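Coltholm Drenberg - gripper set for mixed bin picking

The Drenberg is a gripper set for robot arms which must take many different things out of one open bin. It is made for household goods, small packages and returns, where the next item is seldom of the same shape as the last one. The set weighs 195 g less than our earlier model.

You can order it with 2 or 3 fingers. The fingertips are changed by hand, without tools.

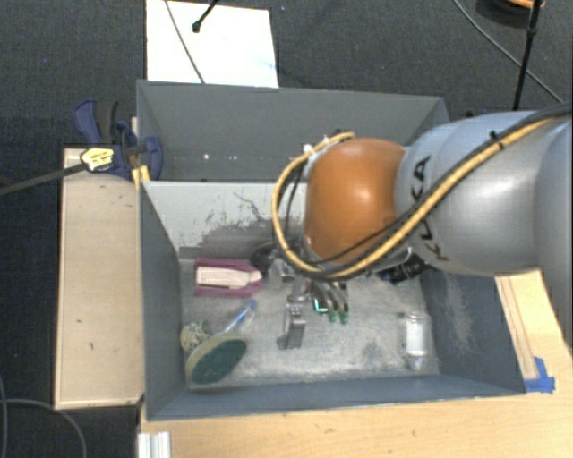 Page last changed: March, by J. Kratochvíl

Clear bottles and brushes with long handles are good items for a first trial. With a KUKA arm, please guide the cables along the casing and leave a free loop at the wrist - a cable which is too tight will pull when the last joint turns.

Included: gripper, mounting plate, 11 spare fingertips, printed manual.
Not included: arm, bins, camera.

Delivery is from our Sellow workshop. For prices and loan sets please write to Tatiana Havlíček, Sales.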